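Kasness Facilities Service Desk
Ticket 951
Category: Heating and ventilation
Location: Stundine Building, second floor, east wing
Priority: Normal
Status: Closed
Opened: 5 December 2021

Reported problem

The requester states that the meeting rooms and offices on the east side of the second floor are too cold during the first part of the working day. The wall thermostat in the corridor shows the correct set temperature, but the rooms do not reach it until late morning. The requester also reports a low humming noise from the ceiling near the stairwell door. Portable heaters have been brought in by staff. The Service Desk reminds all occupants that portable heaters are not permitted under the building rules and must be unplugged and removed.

Initial response

The ticket was assigned to the mechanical team. The requester was asked to confirm which rooms were affected, whether the windows had been opened overnight, and whether any furniture had been placed against the supply vents. The requester confirmed four rooms, all served by the same air handler. Windows were reported closed. One bookcase was found to be blocking a return grille and has been moved to the opposite side of the room.

Entry 1: Controls check

The building schedule was reviewed at the Atura control panel. The east wing zone was set to change from night setback to occupied mode at the start of business hours, with no warm-up period. The west wing zone has a warm-up period and has produced no complaints. The east wing setting appears to have been lost when the controller was reset in May. The schedule was corrected to match the west wing and saved. The requester was asked to report conditions on the following morning.

Entry 2: Requester reply

The requester reports a slight improvement. Two of the rooms are now comfortable by the start of business. The two rooms at the end of the corridor remain cold, and the humming noise continues. The ticket was kept open.

Entry 3: Site visit

A technician attended and took readings at each supply vent. Air flow in the two end rooms was well below the design value. The ceiling tiles near the stairwell were lifted and the damper serving the branch duct was found nearly closed. The linkage between the damper and its actuator had come loose, so the actuator was running without moving the blade. This accounts for the humming noise. The linkage was tightened as a temporary measure and the damper was set by hand to the open position.

The technician also considered whether the room sensors could be reading high. A sensor placed near a heat source or in direct sun will cause the zone to shut off early. No such condition was found in the end rooms. Interior finishes were checked for signs of damp and none were recorded.

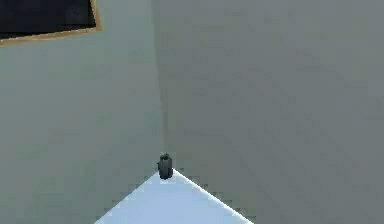
Ticket 951, attachment: inside corner, plain walls, dark framed panel at upper left.

Entry 4: Parts request

A replacement actuator and linkage kit were requested from Shi Supply under part number 517. The supplier advised that the item was in stock. The cost was charged to the building maintenance account and does not require approval from the tenant department.

Entry 5: Repair

The replacement actuator was installed outside business hours. The damper was run from fully closed to fully open 16 times from the control panel and moved freely each time. The manual setting was removed and the zone was returned to automatic control. No noise was heard at the stairwell door with the ceiling tiles back in place.

The filters in the air handler were inspected during the same visit. They were due for change and were replaced. The drain pan was clear. The belt shows light wear and has been added to the list for the next scheduled service.

Entry 6: Follow-up

The requester confirms that all four rooms now reach the set temperature before staff arrive. The portable heaters have been removed. The requester asked whether the corridor thermostat could be adjusted by staff. It cannot. The display is for information only, and requests for a change of set temperature must be submitted through the Service Desk by the department contact.

Resolution

Cause: missing warm-up period in the east wing schedule, and a loose linkage on the branch damper.
Action: schedule corrected, actuator and linkage replaced, return grille cleared, filters changed.
Further work: belt replacement at next scheduled service. Back up controller schedules before any future reset.

If the problem returns, reply to this ticket within the review period and it will be reopened. After that time, please submit a new request and quote the ticket number above.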